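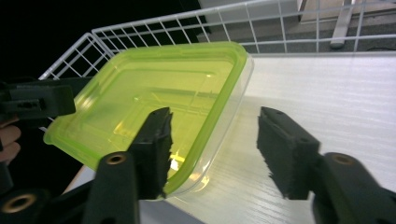 FOR IMMEDIATE RELEASE

**Brollamon to Open Home Storage Store at Scanlon Crossing in Giltoscombe**

GILTOSCOMBE — Brollamon, the regional housewares retailer, will open its 13th store in September at Scanlon Crossing, in the building that used to hold the Giltoscombe furniture outlet. The store will carry kitchen storage, closet fittings, laundry goods, shelving and cleaning supplies, and will be the first Brollamon location to put the full Kastorell shelving line on the sales floor.

The company signed a long-term lease on the building last winter. Work on the roof and the loading area is finished, and crews are now laying the sales floor and running new lighting. The front windows, which had been covered for several years, have been opened up again along the parking lot side.

Brollamon expects to hire about 70 people for the Giltoscombe store in full-time and part-time positions. Most of the openings are in sales, stockroom and customer pickup. A smaller number are in the cutting shop, where shelves and closet rods are cut to length for customers. Applications are being taken online and at the hiring desk inside the main entrance of Scanlon Crossing. Employees from other Brollamon stores may apply to transfer, and several department leads have already done so.

**Kitchen and pantry at the front of the store**

In most Brollamon stores, kitchen storage sits along the back wall. In Giltoscombe it will be the first department customers come to. The company made the change after looking at sales in its existing stores, where food containers, baskets and shelf risers are the items most often bought on their own by shoppers who stop in for a single purchase.

Containers will be grouped by size and shape, with lids and bases displayed together. Replacement lids for lines the store carries will be sold singly. Customers will be able to bring in a base from home and check it against a fitting board at the end of the aisle to find the right lid. A similar board has been in use at the company's original store for several years.

Baskets and bins will be shelved next to the containers. Measuring tapes will hang at both ends of the aisle, and printed cards will list the inside width of common cabinet and refrigerator shelves so shoppers can check a basket before buying it.

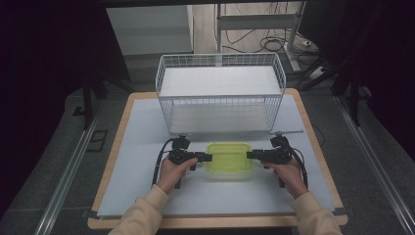
*A lime-green food container and a white wire-mesh basket.*

The store will also set aside a counter for short talks on kitchen organization. Topics planned for the first season include packing school lunches ahead, labeling freezer meals, storing dry goods in humid weather and making room in a small refrigerator. Talks are free and no purchase is required. Seating is limited, and customers can reserve a place at the service desk or by phone.

**Kastorell shelving on display**

Kastorell is Brollamon's own line of adjustable shelving. Until now it has been sold mainly by special order, with a few sample pieces in each store. The Giltoscombe store will have 60 Kastorell parts in stock for same-day purchase, including uprights, brackets, shelves, drawer frames and hanging rods.

Full-size displays will show the system in a pantry, a hall closet, a garage and a laundry room. Staff in the cutting shop will trim shelves while customers wait. Orders that need more than a few cuts will be held for pickup, normally the next day. Brollamon will also offer home measuring visits within Giltoscombe and the nearby townships. The fee for a visit will be credited toward any Kastorell order placed afterward.

Customers who already own older Kastorell pieces can use current brackets with them. The hole spacing on the uprights has not changed since the line was introduced. Shelf finishes have changed, however, and customers matching an older shelf are advised to bring a sample or a small offcut to the store.

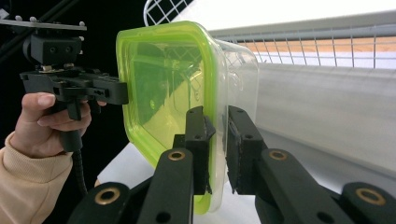 **Parking, access and pickup**

The main entrance will face the Scanlon Crossing parking lot. Customer pickup will be on the north side of the building, with covered spaces and a bell at the door. The entrance and the pickup door are both at ground level, and the aisles have been laid out wide enough for flatbed carts and wheelchairs to pass.

The Giltoscombe crosstown bus stops at the edge of the lot. Brollamon has asked the shopping center to repaint the crosswalk between the stop and the building before opening day, and the work is on the schedule for late summer.

**Opening weeks**

Doors will open at 9 a.m. on the first day. Regular hours will be posted at the entrance and on the company's website. During the first 2 weeks, delivery of Kastorell orders will be free to addresses in Giltoscombe, and the cutting shop will stay open until the store closes each evening.

Gift cards and store credit from any other Brollamon location will be accepted. Returns from other locations will be accepted with a receipt.

**About Brollamon**

Brollamon sells storage, kitchen, laundry and cleaning goods for the home through its stores and website. The company began as a single hardware and housewares shop and remains privately owned. It designs and sells the Kastorell shelving line.

**Media contact**

Brollamon Press Office
Requests for interviews, store plans or a visit to the Giltoscombe site before opening may be sent through the press page of the Brollamon website.

\# \# \#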